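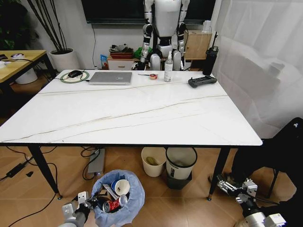
Section 4: Setting Up a Catered Event in Buteck

Read this section with your own paperwork open next to it. Buteck is event software for caterers, and the guide that comes with it assumes every client signs on time, every guest list is final and every venue has the kitchen it advertised. We run it at Barnside for weddings, company dinners and the occasional memorial lunch, and these steps are what we give new event leads. Where the software makes a promise we haven't seen it keep, the step says so.

You need a signed proposal, a menu with recipe yields, and a floor plan from the venue. If you have a verbal yes and a menu idea, stop. Buteck will let you build the whole event anyway, and you will build it again later.

4.1 Create the event record

1. From the Events page, choose New Event, then Blank. Don't choose Copy From Last. It copies the old client's allergy notes along with everything else and gives no warning.

2. Type the event name as client, then venue, then meal. "Grewal, Barnside, dinner" can be found again. "Big party" can't.

3. Enter the service time. This means the minute the first plate or tray goes out. Buteck works backward from it to set every prep deadline, and if you type in the guest arrival time the whole kitchen schedule lands early.

4. Leave Status on Hold until the deposit clears. The welcome screen suggests Confirmed as soon as a proposal is signed. A signature doesn't buy salmon.

5. Press Save. Wait for the record number to appear at the top. The green check mark shows up before the record is stored, so don't trust it.

Note: The Event Mood field prints on nothing and changes nothing. Skip it.

4.2 Enter the guest count

1. Open the Guests tab and put the number from the contract in Guaranteed.

2. Put the client's guess in Expected. Clients guess high in June and low in December, and neither number should reach your purchasing.

3. Enter vendor meals on their own line. The band, the photographer and the planner all eat, and the default count leaves them out.

4. Set Overage yourself. The factory setting adds the same percentage to plated and buffet meals alike. That makes little sense for a plated dinner with a guaranteed count, where you know what is going on each plate, and it isn't enough for a buffet with a carving station at the front of the line.

5. Enter each allergy as a separate entry with a table number. One long note reading "some gluten, one nut, ask bride" will be cut short on the kitchen ticket.

Caution: The kitchen ticket shows the first 36 characters of an allergy entry and drops the rest. Put the allergen first. "Tree nuts, table by window" is safe to print. "Guest of the groom's aunt who can't have tree nuts" is not.

4.3 Build the menu and check the yields

1. Add dishes from your recipe list. If a dish is missing, write the recipe before you go on. A placeholder with no recipe orders no food.

2. For each dish, compare the yield in Buteck with what your kitchen has really plated. The sample recipes that ship with the software are optimistic. We tested the sample braised short rib, which claims 23 portions a batch, and ran out before we got there. We have since deleted the sample set.

3. Set the portion size by service style. A first course and a passed bite made from the same recipe need two entries.

4. Run Scale Menu.

5. Read the result line by line. Scaling multiplies everything, including salt, yeast, chili and cooking time. Four times the soup does not take four times as long, and it surely doesn't want four times the cayenne.

Note: Above 200 guests the scaling screen offers Smart Batching, which is supposed to split recipes to suit your ovens. It has no idea what ovens you have unless somebody has filled in the equipment page, and it offers the split either way. Leave it off until you have finished 4.4.

4.4 Describe the venue kitchen

1. Open Venue, then Equipment. Enter only what you have seen working with your own eyes. A venue's sales sheet may list a "full catering kitchen" and mean a sink, a counter and a domestic range.

2. Enter the power circuits. Ask which outlets share a breaker. Coffee urns and hot boxes on one circuit will trip it, usually at the toast.

3. Enter the walk from the kitchen to the farthest table, in seconds, carrying a loaded tray. Buteck fills in a default that appears to have been timed in an empty hallway.

4. Mark any stairs. There is no field for stairs, so use Access Notes and type STAIRS as the first word.

5. Save, then print the page and keep the copy with the truck keys.

Caution: Do not use Import Venue for a place you haven't worked before. Imported records come from other users and carry no inspection date. One we pulled down listed a walk-in cooler that turned out to be a closet.

4.5 Schedule the staff

1. Open Staffing and turn off Auto Fill. It picks people by hourly rate, lowest first, and will happily give you a dinner with six dishwashers and no captain.

2. Assign the captain, then the kitchen lead, then everyone else.

3. Set call times by hand. Allow for parking, and for the freight elevator if there is one.

4. Add breakdown shifts. The template ends the event at dessert.

5. Send the schedule and ask each person to reply. The Read mark means the message reached the phone. It says nothing about whether anyone will show up.

4.6 Connect Skarico for rentals (optional)

Skarico is the rental ordering add-on. It is sold as a way to stop counting forks. You will still be counting forks.

1. In Settings, choose Add-ons, then Skarico, and enter your account number.

2. Choose Manual Send. With Automatic Send, every change to the guest count creates a new order, and the old ones stay open until you cancel them yourself.

3. Map each dish to its plate, glass and flatware. Check the dessert line twice, as spoons are left off by default.

4. Send the order, then phone the rental house and have them read it back.

Note: The setup screen says this takes 2 minutes. Set aside an afternoon.

4.7 Before you change Status to Confirmed

Go through this list with the kitchen lead in the room.

Deposit cleared, seen on the bank statement and not just in the Payments tab.
Guaranteed count matches the signed contract.
Vendor meals entered.
Every allergy readable on a printed kitchen ticket.
Salt, spice and cooking times corrected after scaling.
Equipment page filled in from a visit.
Captain assigned and has answered.
Rental order read back by phone.

When all of it is done, change Status and print the full event packet. Buteck describes its offline mode as complete. It keeps the menu and the schedule but loses the floor plan, and barns tend to have poor signal. Carry the paper.

Section last revised 2024-07-10. Invoicing and final payment are covered in Section 5.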